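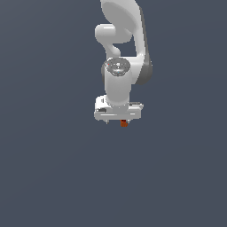

The Moser setup in the simulator, block-sized orange thing in hand.

I have now read three write-ups telling me that the choice of gripper hardly matters as long as the controller is good. I have also read two telling me the reverse. Both camps test on a screen, and both show you a score. So I spent most of my evenings in June doing the same thing on my own machine, to see how far I could trust a score that I had made myself.

The arm model was the same throughout. I swapped between two controllers: Pleditano, which is the one everyone on the forum is excited about, and Surkeck, which is older and has a manual that reads as if it was translated twice. Each got 300 attempts with the same plain two-finger hand, so 600 in all. The task was dull on purpose. Take hold of the small orange part, lift it, keep it for 5 seconds while the wrist tilts.

On paper Pleditano won easily. It dropped or missed 9 parts in its whole batch, and I had a nice little chart ready to post. Then I sent the files to Afroza Thambiah, who used to work with me at Markitz and has no patience for charts, and she asked what the fingers were doing. I said they were holding the part. She said, "Have you looked?"

I hadn't, much. I had been watching from the far view, where most of the arm fits in and the part is a speck of orange under the hand. So I went and got the close view.

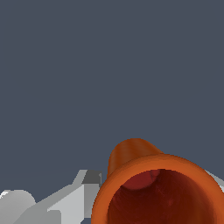 Posted by Pornthip Rojanasak, October 2023

Up close the part is a proper bell shape, open at the wide end, with a thick rim and a dark red hollow behind it. The fingers are flat grey plates with hard corners. A flat plate against a curved flare ought to touch along very little, and I would expect a real part of that shape to roll or squirt out if you so much as breathed on it. My scoring script knew none of this. It asked whether the part was still near the hand when the clock ran out, and gave a point if it was.

I also don't believe the friction value. The default in the package is generous, and when I asked on the forum where the number came from I got a link to another forum thread, which linked back to the first one. If anybody has measured it on a printed part with rubber pads, please write to me.
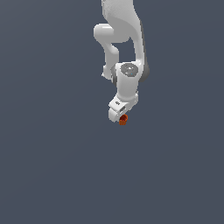
Hand tilted, part still there. A pass, according to the script.

From this far back you'd be perfectly happy with it. I was! The wrist is over at an angle, the orange bit is under the hand, tick, next one. Half the videos I have been sent this year are shot from this sort of distance and I am now grumpy about all of them.

What about the camera, then? I tried the far view and the close view as input for the controllers as well, only for a short run, and I'm not going to give scores because I changed the lighting halfway through like an idiot. My impression is that the close view helps when the rim is facing you and is a nuisance when the part fills most of it. Surkeck seemed less bothered either way. It is slow, and it does a tedious little pause before closing, but I have come round to the pause. 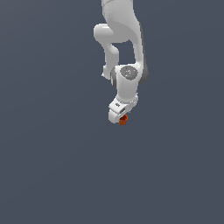

Bench Notes, no. 9

I reran one batch of tilts with the friction turned well down, and the gap between the two controllers shrank to something I wouldn't bet lunch on. Pleditano still looks smoother. Smoother is pleasant to watch, and I can see why people like it, but I can't tell you it grips better and I don't think its authors can either, going by what they've put out.

Afroza thinks I should stop fiddling with controllers and try a hand with curved pads. She is probably right, which is annoying, as the curved pad model I downloaded loads with one finger inside out. I have written to the person who made it. Until that's sorted the chart stays in the drawer, and if you quoted the early numbers from my last post, please take them down.

Print this post
E-mail this to a friend

This site uses cookies to remember your settings and count visits. By carrying on reading you agree to this. OK | Find out more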